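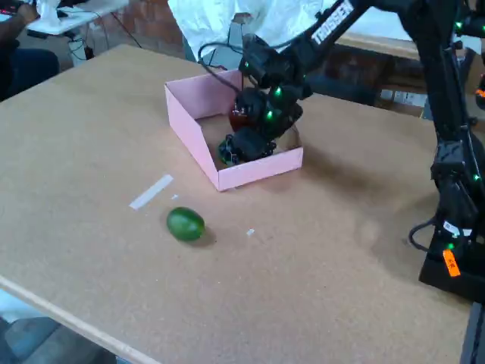 Drirnar Robot Learning Group

Filed under: Kit & Software, Tried Out

5 min read

Plidik is a program for recording demonstrations on a robot arm, made by Zotora and sold on the promise that a small team can gather a decent training set without writing its own logging code. We already had our own logging code. It's ugly and it drops the odd file, so I agreed to give Plidik a fair go, though I'll admit I went in expecting to go back to the old scripts.

The job I used it for was fruit in boxes. Pick up a piece of fruit, lift it, put it down somewhere else, stop. Dull work, and a good test for that reason, as you spend the whole time dealing with the recorder and very little of it thinking about the task.

Setting up was quicker than I'd feared. It found the arm first time and took our camera settings after one restart. The main window is tidy, with a large button to start a run and another to end it, and you can set both to a foot pedal. I liked the pedal a lot. Our scripts want a key pressed, and when both your hands are busy steering the arm that means either asking someone or having a few seconds of nothing on the end of every run.

Then there is the "quality score". Plidik gives each run a mark when you finish it, and the sales page makes a great deal of this. I recorded 73 runs and it passed 43 of them. I watched the lot back afterwards and I can't say I'd have made the same choice. It seems to like smooth, quick movements. Several runs where I slowed down near the fruit, shifted the wrist a bit and then closed the fingers were marked poor, and those are the ones I'd most want a model to learn from. Meanwhile it was quite happy with a run where I closed on thin air and carried nothing across the box with great confidence. You can turn the score off. I'd do that on day one.

Labels are a mixed bag as well. You can tag each run with the object and the outcome, and the tags are saved in a plain text file next to the video, so you can fix them by hand. Good. What you can't do is tag part of a run, so a fumble followed by a clean grasp has to be called one thing or the other.

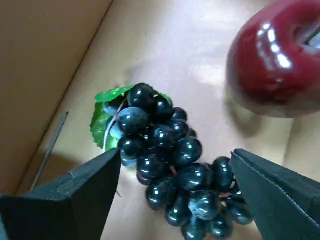
The grapes were where I missed that most. A bunch isn't one shape, the leaf sticks out to one side, and where you put the fingers matters far more than it does with an apple. I wanted to mark the moment of contact and say which bit of the bunch I'd gone for. Plidik has a notes box, and that's your lot. I ended up typing "near leaf" or "lower down" into it, which I could have done in a spreadsheet.

Export took over five minutes for one session, with no progress bar, and the first time I thought it had crashed. The files themselves were fine. Video and joint readings lined up everywhere I checked, and that's better than our own scripts manage.

Would I buy it? If you have nothing at all and no wish to write code, perhaps, on the monthly plan, and ignoring the score entirely. For us, no. I've asked whether we can keep the pedal and hook it up to the old scripts. Zotora say the pedal is an ordinary USB one, so I don't see why not. I'll look at Plidik again if they let you label part of a run.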